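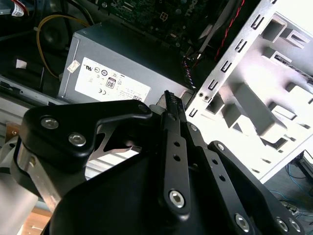 The case for the maintenance hour

Opinion, 9 Apr 2024

When a dismantling cell performs poorly, the first instinct of most managers is to ask for better software. At Zosix, where the Clamamum cell takes apart retired desktop computers for parts recovery, that instinct has cost us a good deal of time. In my view the greater part of our trouble lay in the gripper, and in how seldom anyone was given leave to look after it.

The position may be stated plainly. Of 514 jobs logged as failed in the last review period, 419 were put down to "grasp error". The phrase sounds like a fault in planning. When the technicians at the Prasten site went back through the records, they found that the same jobs ran well after the finger bolts had been tightened to the stated torque and the wrist camera had been checked against its reference plate. The planning code had not been touched.

A desktop case is an unkind place for a machine to work. The fingers must pass between sheet metal and a power supply, with cables lying wherever the last owner left them. A small amount of play at a linkage, which would do no harm when lifting cartons from a belt, is enough to put a fingertip on the wrong side of a connector. 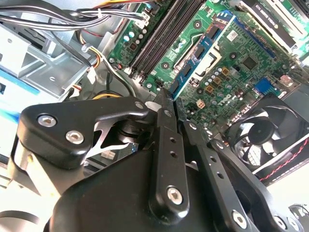

Memory modules make the point well. They sit close together, and the surrounding board is crowded with parts that do not forgive a sideways push. A cell that is even slightly out of true will damage stock that could have been resold, and the loss will appear in the accounts under handling, where few people think to look for it.

I would therefore propose a fixed hour of maintenance after every 92 hours of running, entered in the production schedule and protected in the same way as a customer order. The work itself is modest. Each screw on the linkage is checked and marked, the finger edges are cleaned and inspected for wear, and the camera is checked again before the cell is released. Two technicians can complete it without calling in the supplier.

Colleagues at Prins have objected that a fixed interval is wasteful, and that the cell should be stopped only when its own readings call for it. The objection deserves a fair hearing. Condition monitoring is a sound aim, but it depends on a history of readings that we do not yet hold — and the present records, in which a loose bolt and a poor plan share one fault code, will not supply it.

There is also the matter of who decides. At present a technician who wishes to stop the cell must obtain 5 signatures. That rule should be withdrawn before the new schedule begins in May, and the authority placed with the person holding the torque wrench.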